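Home | Posts | Bench notes | Links | Contact

So the virtual cell is finally set up the way I want it, and I'm thrilled! For anyone joining late, I'm building a simulated workspace with a two-finger gripper, viewed from a camera riding right behind the fingers. Perla Barajas got me into this back in March, when she handed me her old Niteo scene files and said good luck.

The first job was the gripper model. Her version had both fingers as one piece (!), so nothing could open. I split them, gave each its own slide joint, and set the open position wide enough that you can look straight down the gap. Then I moved the camera three times before I liked it. Too low and the housing eats the whole view, too high and you lose the fingertips.
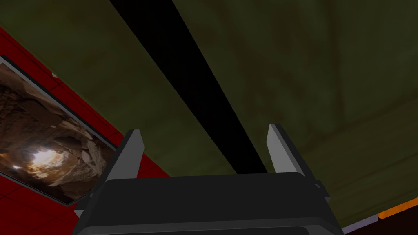
The random textures are my favorite part. Every time the scene loads, the surfaces get a new finish from a folder of 311 of them, so you might get red tile next to brown marble, or a flat olive green. Cyrill Baumgartner thinks it's ugly. It is! I love it anyway, and it keeps me from tuning everything to one nice gray room.

My upkeep routine, before any long batch of runs:

1. Load the scene and open and close the gripper a few times. If one finger lags, the joint limits don't match. Mine were off by 3 mm for ages.

2. Swing the wrist over to the wall and stop there with the fingers open. I use the framed cave picture as my target and check that it lines up over the gap. If it has drifted sideways, the camera mount needs fixing before anything else.
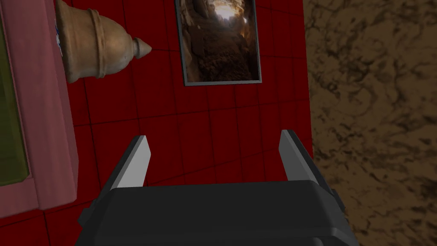

3. Reload the scene 100 times with a script and save the log. I go make coffee during this one. Any load that throws a warning gets its texture pulled into a separate folder for me to look at later.

Next up is contact friction, which I've been putting off. Perla has some settings from her Troltex project and I'm going to start from those.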